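Folding a Chunky Sweater with the Granent Hand Grippers

If you have just unpacked your Granent pair and run through the starter exercises with towels, a sweater is a lovely next step. I put it off for ages myself, and I wish I hadn't — thick knits are slow, forgiving things, and you learn a lot about your own wrists.

Start by charging both grippers and doing the open-and-close check from page 19 of the booklet. Then spread the sweater on a bed, front side up, with the neckline away from you. Smooth it out well before you pick up the tools, and button it first if it's a cardigan.

Take the first sleeve by the cuff, lift it a little, and carry it straight across the chest. Let go gently and give the knit a moment to settle. Now pinch the other cuff and keep the sleeve stretched out while you bring your free gripper over the body, fingers wide open.
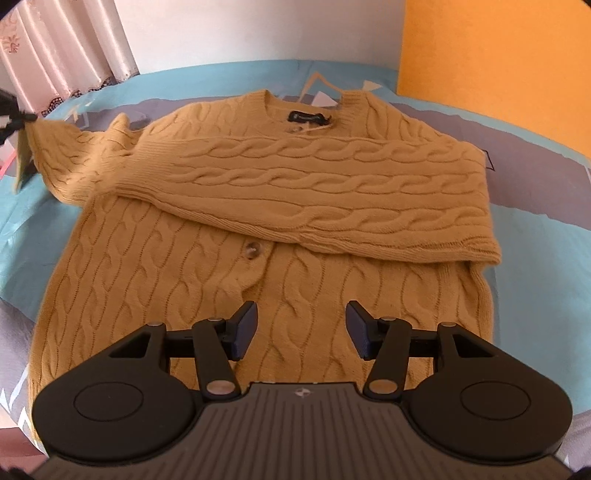 One sleeve across, the other held by the cuff.

Bring the second sleeve over the first, then fold the sides in and the hem up toward the neck. Pinch deeper than you think you need to on heavy cables, as a shallow grip only catches the top of the stitch. My friend Divya Bangera sets her closing force to 30 for wool and swears by it, though I like mine a touch softer.

When you're happy with the fold, save the session under its own name (I lost a whole evening's work in April by skipping this!) and put both grippers back on the dock.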